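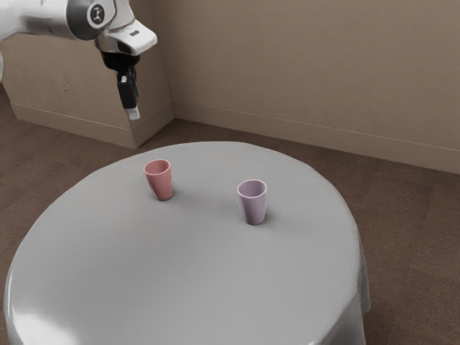
Software > Planning & Control > Simulation

Cup stacking in sim: planner takes the scenic route on every approach

tablecloth_tom
Hi all, back with another one. I'm trying to get pink cup into lavender cup (that's the whole task, two tumblers on a round table) and my planner has opinions. The start pose is the one up top, gripper hanging straight down past the far side of the table. From there to a pregrasp over the pink cup should be a short hop, right? Instead I get this huge swing back toward the beige block and then over. It doesn't hit anything, it just wastes time and ends with the elbow in a weird spot, so the grasp that follows fails a lot.

Setup is Gurix for the physics, Vergara for planning, stock sampling planner, 64 random seeds. 23 of those gave me a sensible path. The rest wander. Collision margins are whatever Vergara ships with. What am I missing?

mossgear
What does your collision geometry look like for the cloth? Not the pretty mesh, the one the planner gets. If you let Vergara build a convex hull from that draped thing you've got a big fat solid there, and the skirt flares at the bottom, so the hull is wider than the tabletop. Your short hop could be grazing it.

tablecloth_tom
Oh no. It's the auto hull. I never even opened it. Will look tonight.

pidpatty
I'd bet against the hull, sorry mossgear. The gripper is well above table level at the start and the goal is over the cup, so a straight line between them stays up high. A hull of a round table with a skirt still has a flat top. I think it's plain old joint space weirdness. The IK for your pregrasp returns a solution on the other branch and the planner dutifully goes there. Print the goal joints for a good seed and a bad seed and compare them.

mossgear
Flat top unless the margin is puffed up. I've seen the Vergara defaults eat a whole tabletop. But sure, print the joints, it's a two minute check.

rustbucket_9
Why is anyone sampling for this? Two cups on a cloth. Do a Cartesian line, check it for collisions, fall back to the sampler if the line fails. I gave up on random planners for tabletop stuff ages ago and I'm a happier person.

pidpatty
Because the minute you add a third cup or move the block your line fails and you're back here with the same bug. Fix the goal first!

rustbucket_9
I said fall back to the sampler. We're allowed to have both.

tablecloth_tom
OK results. Opened the hull and it's ugly but pidpatty is right, the top is flat and nowhere near the path. Swapped it for a plain cylinder anyway and got the same wandering. Then I printed the goal joints, and the bad seeds nearly all have the wrist flipped. So it's the IK. I was calling it with a random initial guess every time (copied from the Cavon tutorial, thanks Cavon). Now I pass the current joints as the guess and keep the closest of 13 solutions. Reran all 64 and I don't see the big swing anymore.

mossgear
I'll take the loss on that one. Keep the cylinder though, your collision checks will be faster.

halfwave
Jumping in with a perception question. Are you reading cup poses straight out of the sim or estimating them? I have a pretty similar setup, pale cups on light gray cloth, and my segmentation keeps losing the lavender one. Pink is fine.

tablecloth_tom
Straight from sim for now, I'm cheating. I do worry about that bright patch on the near side of the cloth though. It's a satiny material and it blows out to nearly white there.

halfwave
Yeah, that highlight is what gets me. I rendered 876 images with the light moved around and it helped some, but lavender against gray is still my worst pair. Currently trying Fesby for depth and ignoring color completely.

pidpatty
Depth only will bite you at the rim. Thin edges, the points smear and your cup comes out wider than it is. I'd keep color and fit a tapered cylinder to both.

halfwave
My rims look ok so far? I'll post some clouds Saturday when I'm back at my desk.

rustbucket_9
tom, can you share the IK snippet? I have a feeling I copied the same tutorial.

tablecloth_tom
lol yes, cleaning it up now. It's mostly one changed line and a loop. Still need to sort out the release height for the stack, so expect another thread from me.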